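28 Jun 2021
Plalunstead workshop, back bench

A slow sort of day, and I was glad of it. The order from Geretti is for 70 small pouches, and before we cut into the good roll I wanted to settle what we line them with, so I got out every green we own and spent the morning playing with them like a kid in a fabric shop.

Yupin Thaweesak stopped by before lunch and we had a long talk about color. She likes the deep bottle green from Brenell, and it is a handsome thing, but I keep thinking of someone hunting for a key at the bottom of a dark pouch. Pale is kinder. We went back and forth over tea and she came around to the mint, or at least she stopped arguing – I'll take either!

What I love about a glossy mint is how much it changes as soon as it has a bend in it. One side goes cool and deep, the other goes nearly white, and the light runs down the ridge in thin broken streaks.

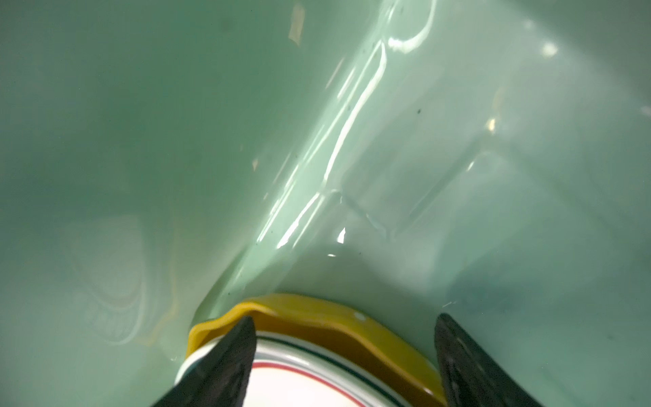 The trouble with all that shine is that it's unforgiving, and every little speck shows, so whoever cuts should wipe down the table first and keep the chalk well away. I'd also like to try a 6 mm seam next to the 14 mm one and see which sits flatter at the corners.

Still to do: write to Rweyemamu about thread, find the long ruler, and ask Geretti if the first pouches can wait until July.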